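4.2 Equipment planning and allocation of funds

The equipment budget for the handling station was prepared in November, before any purchase order was placed. It was divided into eight lines: arm, gripper, finger sets, lighting, wrist camera, trays, spare parts and service. Krisztina Gál drafted the specification, and Raimonds Kivi reviewed it against the purchasing rules of the institute.

Quotations were requested from Pravunik, Nerkura and Hastex. The three offers could not be compared directly. Pravunik quoted the arm and gripper as one package with service included, while Nerkura priced each part separately and left delivery to the buyer. Hastex offered a used arm with a short warranty. All offers were therefore restated over a service period of seven years, with spare fingers and yearly inspection added wherever the supplier had left them out.

Under this method the purchase price of the arm mattered less than expected. Finger wear and lost working time had a larger effect on the ranking. Natural objects differ in shape and hardness from one piece to the next, and the gripping surfaces must be treated as a regular expense. The specification called for fingers that could be exchanged by laboratory staff without a visit from the supplier. It also required delivery within 90 days of the order – a condition that Hastex could not meet.

Lighting was first listed as optional. It was moved to the required items after the planning group reviewed the range of objects to be handled, which includes driftwood and seashells (Figure 3). Trays were ordered from Kozma as a separate small purchase, so that a change of tray would not reopen the main contract.

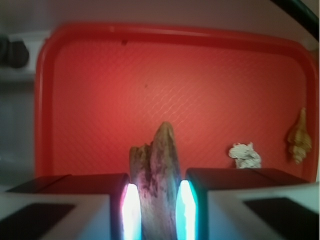 Figure 3. Driftwood held between the lighted gripper fingers over a red plastic tray, with a spiral seashell and a white piece of coral or rock to the right.

The order for the arm and gripper was awarded to Pravunik. Its offer was not the lowest at purchase, but it was the lowest over the full service period once inspections were counted. The service line is paid yearly and is charged to operating funds. The remaining lines were treated as capital items and charged to the equipment grant.

Two costs were left out of the comparison. Staff training was covered by an existing agreement, and floor space was already assigned to the laboratory. Groups without these arrangements should add both before applying the same method – training in particular may change the order of the offers.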